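Review: Prasby home robot simulator, student license

Posted 07/04/2020 by Torben Hamann

I help with the robotics club at our vocational school, and this spring we had to decide what to do with a group of 10 students and only one real arm. Mathias Aebischer, who teaches the electronics class, suggested a simulator. We bought the student license of Prasby and used it for the whole preparation of the Drernow competition. These are my notes for other clubs who think about the same purchase.

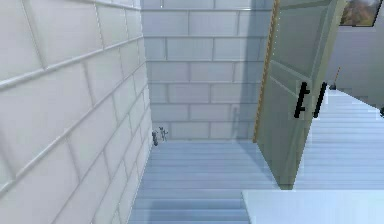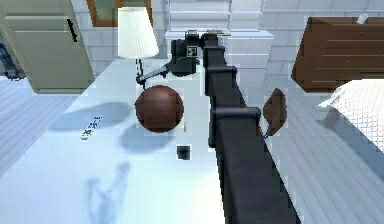 The first thing I want to say is that Prasby is a program for exercises, and it should be judged like this. It comes with furnished rooms, a table, household objects and an arm which the students control by keyboard or by script. My students spent most of their hours in the bedroom with the white brick walls and the pale floor boards. The exercise they liked best was the lamp. It stands near the back of the table and has a slender stem, and there is a remote control, a big brown ball and a small black cube on the same table, so the path of the arm must be planned with some care. With a thick gripper block and a thin stem, a small error in the angle is already too much. For beginners I would recommend starting with the cube.

Installation was easy on the newer computers in our lab. On the 2 old laptops it was not so easy. The program started, but the picture moved in small jumps and the students became impatient. The manual says which graphics cards are supported, but the list is in an appendix and I found it too late. Please read it before you pay. A full installation took me 47 minutes on the best computer, and most of this was the download of the rooms.

The graphics are simple. If you look closely at the black handles on the green door you see the small steps of the pixels, and the objects far away in a corner are difficult to recognize. One student, Pirmin Widmer, complained that he could not tell what the little gray things on the floor are. For me it is not a big problem, but a club that wants to train image recognition should think twice. The marker on the gripper, on the other hand, is a good idea. We used it for a lesson on how a camera can find the position of an arm, and this lesson I will surely repeat.

Physics is the part where I have mixed feelings. Round objects behave well. They roll, they slow down, they stop at a believable place. Thin objects are less reliable. Sometimes the fingers closed on a pencil and the pencil jumped out of the hand like a fish. Version 2 has improved this, but the problem is not gone. I wrote to the support and received a friendly answer after four days, with a setting for the friction which helped a little. This setting should be the standard one, in my opinion.

Scripts are written in a language close to Python. Students who had one year of programming could read the examples without help. The error messages are less friendly – several times we got only a line number, and it was the wrong line. Waltraud Hollenstein from our second-year group made a sheet with the most common errors and what they really mean, and it hangs now next to the board.

We also tried the free version of Tanoli in March. It has better error messages and runs on weak computers, but there is only one room and the arm has fewer joints. For a single workshop I would take Tanoli. For a club which meets all year, Prasby gives more to do.

About the competition: our team came home in the middle of the ranking, and I was content with that. The students moved their scripts from the simulator to the real arm in one afternoon, with small corrections at the wrist. Before, we needed a week for this.

Good: many rooms, readable examples, easy to reset an exercise after a mistake.
Not so good: thin objects, error messages, slow on old laptops.

My rating is four of five stars. We will renew the license in the fall, and I have asked for a second seat for the library computer, so that students can also practice during the lunch break.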